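GITATDEN OPENS SIGN-UPS FOR ITS JULY "FLOOR FIRST" TIDY-UP MONTH

Small-room cleaning outfit wants 400 households to start with the carpet

PRISKDALE ROAD OFFICE, REQUENA – For immediate release

Hi, I'm Leonora Javier, and I run the home side of things at Gitatden. I was told a press release should sound like a press release, and I gave it a fair try, but I'd sooner just tell you what we're doing in July and why I'm so excited about it!

For the whole month we're running Floor First, a free tidy-up program for people who live in small places: studios, guest rooms, the spare room with the sofa bed in it that somehow became everybody's snack room. You sign up, we send you a short plan by email, and you do one room at a time, starting at carpet level. Wrappers, bottles, paper bags, whatever has landed down there. Beds and cushions come later (I know, I know, I used to make the bed first too).

We tried it out in the spring with households in Requena and Distham, and 763 rooms got done. Irfan Baloch kept the tally and he is very proud of that number, so please print it if you print anything. What we heard back over and over was that people had been putting off the big clean for weeks, and the floor was the part that got them moving. Once the carpet was clear they could get the vacuum out, and then they were halfway there before lunch.

The plan is built around one lined trash bin that travels with you. Set it down where the mess is, fill it, move along. Bedrooms are week one, and the sofa room comes after that. 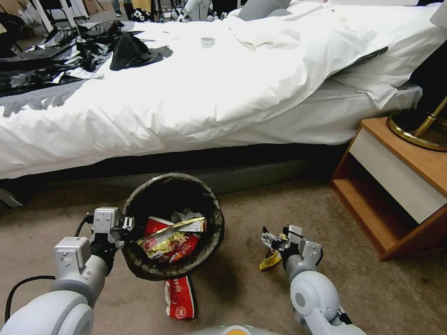 A lined bin by the bed, with snack wrappers in it.

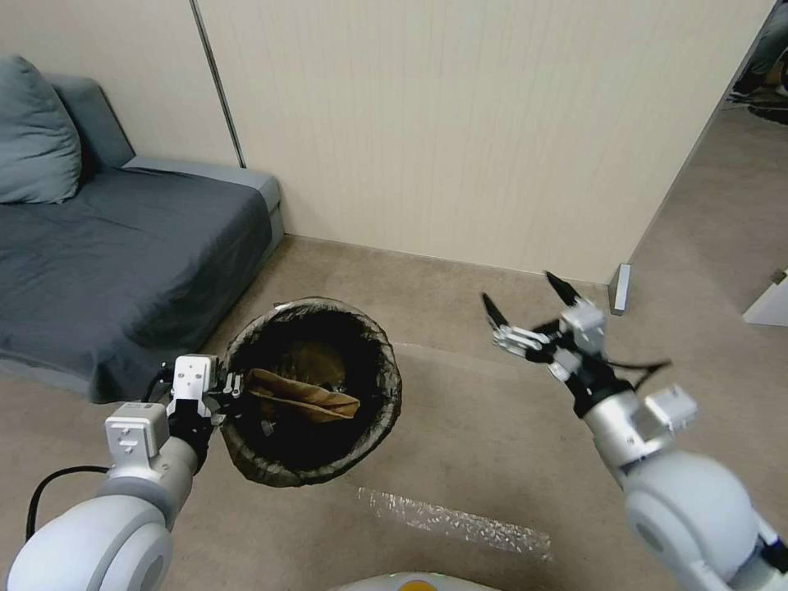 Sofa, cushion and a good stretch of carpet.
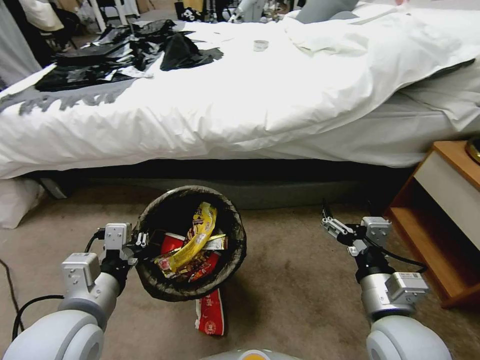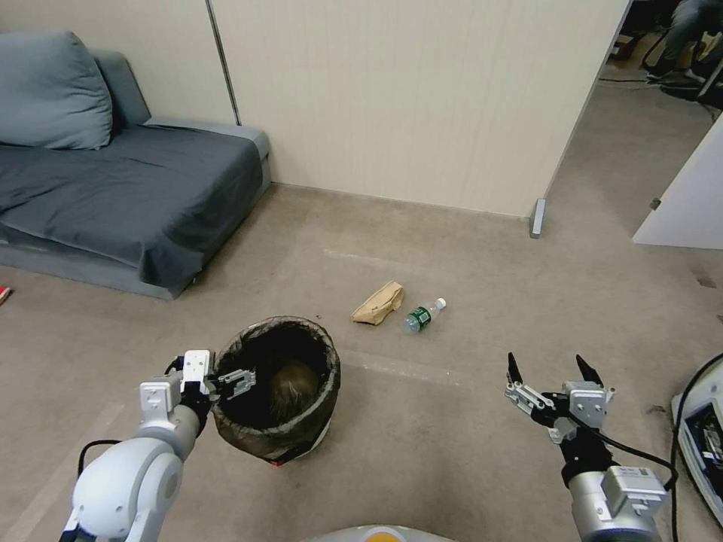

The sofa room, with a paper bag and a water bottle still to pick up.

Do I need to buy anything to take part?

Any bin you already own will do, plus a few bags to line it, so most people won't spend a cent.

Now for the details. Floor First runs for 4 weeks, and each week's email comes out at 7 in the morning so you can read it over coffee. None of the jobs should eat your whole day. Week one is the bedroom floor, including the strip along the side of the bed where wrappers love to hide. Week two is the sofa or sofa bed, front edge first, then behind the cushions. Week three is doorways and the bits of floor between rooms, which get walked over all day long and hardly ever get looked at. Week four is bedding: duvet off, shaken out, covers washed, everything back on before dark if you can manage it. I usually can't, and I sleep under a blanket that night, and it's fine.

We do ask that you sort as you go where your town allows it. Plastic bottles and paper can often be recycled, so keep a second bag handy for those and check your local rules. Snack wrappers mostly go in the regular trash. Irfan put together a one-page sorting sheet that comes with the first email, and he'll happily talk your ear off about bottle caps if you write to him.

There's a get-together too! We're holding 2 open mornings at the Prikdale hall in Distham, where you can swap tips, pick up a roll of bin liners and ask us about the stubborn stuff, like crumbs ground into short carpet. (Go over it slowly with the vacuum, then again crossways. I've tried a lot of clever tricks and I keep coming back to that one.) Kids are welcome, and there will be snacks, with a bin right beside them.

Sign-ups are open now and close once we hit 400 households, so that Irfan and I can answer everybody ourselves. If you did the spring round you can join again, and you don't have to do the same rooms. Renters, students, grandparents with a guest room, all of you, come on in.

About Gitatden
Gitatden is a home cleaning and tidying service based in Requena. We work mostly in apartments and small houses, and we also run free programs for folks who'd like to do it themselves.

Press contact
Leonora Javier or Irfan Baloch, Gitatden, Requena. Call the front desk in the morning and ask for either of us. Interviews are fine any time before noon, and we're glad to talk through the plan with your readers or listeners.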